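Housekeeping Skills, Unit 3: Clothes and Light Fabrics in a Shared Room
August
Course notes, Gendley evening programme

Bring these notes to the practical. They cover sorting, hanging and folding in a room that has a chair and a coat stand but no wardrobe, which is how most of the bedsits on the Brestum list are let.

Start by clearing the floor. Anything lying on the carpet goes on the chair for now, and the chair is then emptied before you do anything else. A chair that stays full becomes the wardrobe, and clothes at the bottom of the pile come out creased. 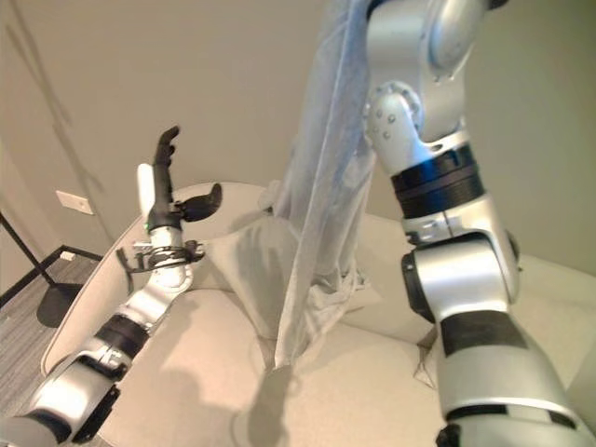
Sheer fabrics are dealt with first. Net, voile and mesh mark easily and catch on rings, watches and rough nails, so take these off before you begin. Lift the piece by its top edge and let the length hang. If the lower end bunches up on the seat, as the white fabric does over the beige chair, raise it until the whole drop is clear, then fold it lengthways in 3. Do not pull from the bottom. Curtains that are going back up need no folding at all and can be laid over the chair back for 15 minutes while the rail is wiped.

Heavier tops come next. A hooded top can go on a hanger or straight on the stand. With a stand, open the zip, find the hood and put the hood over the hook, so that the weight falls down the back of the garment. Laid across the top sideways it will slip, and the sleeves twist. Straighten each sleeve from the shoulder down to the cuff.

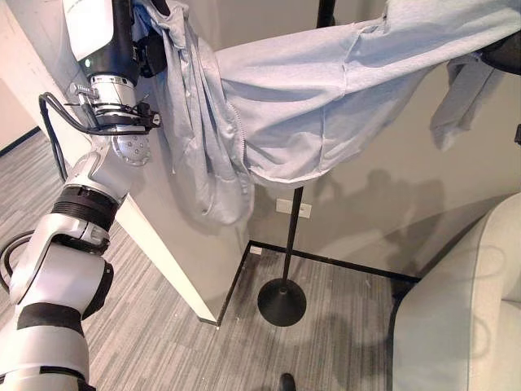 One learner on the Kuzmenko course wrote that she never hangs hooded tops by the hood, as it pulls the neck seam out of shape after a few weeks, and that she folds hers over a rail instead. Both ways are accepted in the assessment. If you fold, put the sleeves in first and the hood last.

Check the stand before loading it. A light pole on a round base will tip if everything is on one side, so put the second garment opposite the first. Keep the base flat on the carpet and away from the door swing. Long coats should not touch the floor. 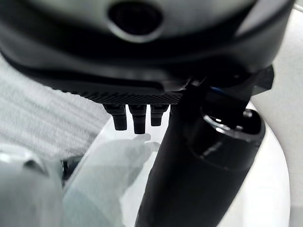

Once the stand is loaded, go back to the chair. Brush the seat from back to front, then the inside of the back rest, and shake the brush outside. Lint from fleece shows on pale upholstery. The Zomo roller in the kit box will lift it, but change the sheet after 2 chairs.

For the practical you have 20 minutes. Marks are given for order of work, handling of the sheer piece and the state of the chair at the end. Kit boxes go back on the lower shelf.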